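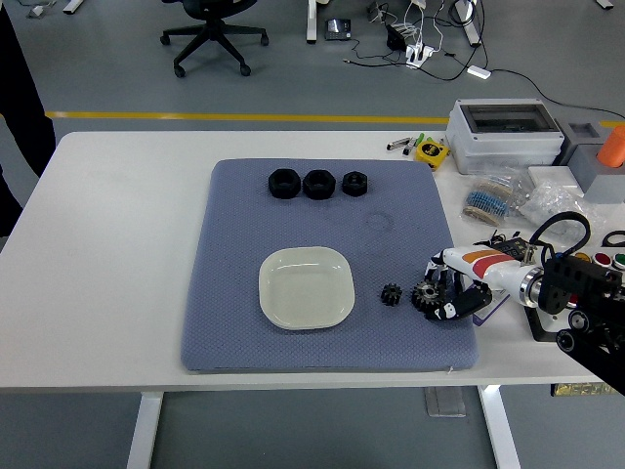

Ordenar las piezas pequeñas en la mesa del taller

Esta página la empecé en mayo, después de perder media tarde buscando una tuerca que estaba debajo de mi propio codo. Desde entonces voy escribiendo aquí lo que me funciona. Mi taller es un cuarto pequeño con una mesa blanca y una ventana, y casi todo lo que arreglo son cosas con engranajes: un reloj de cocina, el rodillo de una persiana, juguetes de los vecinos. Los consejos sirven también para quien monta muebles en la mesa del comedor.

Primero, una base blanda

Las tuercas y los engranajes negros se ven mal sobre una mesa oscura y ruedan demasiado bien sobre una mesa lisa. Yo pongo siempre una alfombrilla acolchada, de color azul grisáceo, con dibujo de rombos pequeños y el borde un poco redondeado. Si se cae una pieza encima, no rebota. Probé antes con una toalla, pero los hilos se enganchan en los dientes de los engranajes y después hay que quitarlos con pinzas, uno por uno.

La alfombrilla guarda marcas de lo que se apoya en ella. En la mía hay un círculo un poco más oscuro, cerca de la tuerca pequeña, y no me molesta. Si a usted le molestan, pase un trapo húmedo con una gota de jabón y deje secar en plano – nunca colgada, que se deforma.

Las tuercas, en fila

Pongo las tuercas hexagonales en una fila horizontal en la parte de arriba, lejos de las manos. Las del mismo tamaño van juntas, casi tocándose, y la más pequeña un poco separada. Parece una tontería, pero dos tamaños parecidos en el mismo montón son la causa de muchas roscas estropeadas. Con tres tuercas es fácil. Con muchas más, haga una fila para cada medida y escriba la medida en una cinta de papel.

No las apile. Una torre de tuercas dura hasta el primer golpe en la mesa.

El plato

Un plato cuadrado con el borde levantado es mejor que cualquier bandeja de ferretería que yo he comprado. El mío es blanco y lo dejo en la esquina de abajo a la izquierda. Empiezo siempre con el plato vacío, y dentro pongo solo las piezas que ya he limpiado y revisado. Lo que está fuera del plato todavía no está listo. Con esta regla puedo irme a comer y volver sin preguntarme por dónde iba.

Que sea un plato retirado de la cocina para siempre. La grasa de los engranajes no sale bien de los bordes y no queremos encontrarla en la ensalada.

Los engranajes

El grande y el pequeño van uno al lado del otro, a la derecha del plato. Antes de guardarlos hago esto:

Contar los dientes y apuntar el número en una libreta. Si un día falta la pieza, se puede pedir otra igual.

Pasar un cepillo de dientes viejo y seco entre los dientes, siempre desde el centro hacia fuera.

Mirar a contraluz el agujero del centro. Si tiene forma de huevo, la pieza está gastada y no vale la pena limpiarla más.

Grasa, muy poca, y solo en el momento de montar. Un engranaje engrasado y guardado en una caja recoge polvo durante meses y queda como pegado.

Un lado limpio y un lado para todo lo demás

He intentado tener la mesa entera despejada y no lo consigo. Ahora acepto que el lado derecho es para herramientas y materiales, y que allí hay desorden. En el lado izquierdo y en el centro no entra nada que no sea del trabajo de hoy. La alfombrilla marca la frontera.

Al fondo a la derecha tengo una caja eléctrica gris claro con tapa transparente. Se ven los carriles de dentro sin abrirla. Si compra cajas, cómprelas así, con tapa transparente; las etiquetas se despegan con el calor y yo he llegado a tener dos cajas opacas con la misma etiqueta y contenido distinto.

Preguntas que me han llegado

Erlinda Dimaculangan me escribe que sus tuercas se oxidan en el garaje. Ponga un saquito de gel de sílice en cada caja y cámbielo cuando llega el otoño. El arroz también se usa, pero deja polvo.

Arvid Lie pregunta si conviene clasificar las tuercas por tamaño o por aparato. Si las piezas son de una reparación abierta, por aparato, sin duda. Si son sueltas, por tamaño. Él tiene 400 tuercas sueltas de su padre, y para esa cantidad le recomiendo hacerlo en varias noches, con la radio puesta, y no mezclar nunca lo clasificado con lo pendiente.

Otra lectora quería saber si sirve un imán debajo de la alfombrilla. Para las tuercas de acero sí, si el imán es fuerte. Con las piezas de plástico no hace nada.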